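Two Linkage Plates and a Dryer

Geert Vanhove builds the arm in a shared workshop called Nakpan, where he and Femke Michiels rent a bench and two shelves. The project is named Tomard. Its only task is moving laundry in and out of a front-loading dryer.

"People ask why I didn't start with blocks on a table," Vanhove says. "I had a dryer, and I had laundry."

The gripper is the third version. The first two used printed parts, which flexed under load. The current one has metal linkage plates, bolted, with the wrist camera mounted behind them. Michiels wrote the control code and keeps a log of every attempt. On August 30, 2018 the log stood at 2,000 entries.

"Cloth has no fixed shape, so we don't model it," she says. "We look for the highest fold and close on that. Dark fabric is harder. The depth estimate gets noisy." 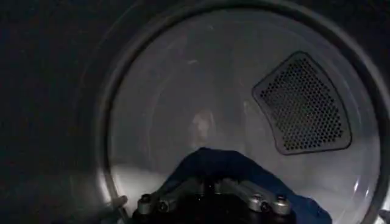 Workshop Notes

The drum adds its own trouble. The back wall is shiny metal, and light bouncing off it can read as an object. Michiels masks out the bright patches before the code picks a target. The vent panel turned out to be useful: its grid of holes gives the camera a pattern to line up on.

"The rim is what I worry about," Vanhove says. "The opening is round and the gripper is wide. I set a speed limit for anything near the edge — 69 millimeters per second — and I haven't raised it."

Asked about shirts with buttons, he shrugs. Michiels wants to try a softer fingertip first. A new set is due in September, and the cable run along the forearm has to be redone before they can be fitted.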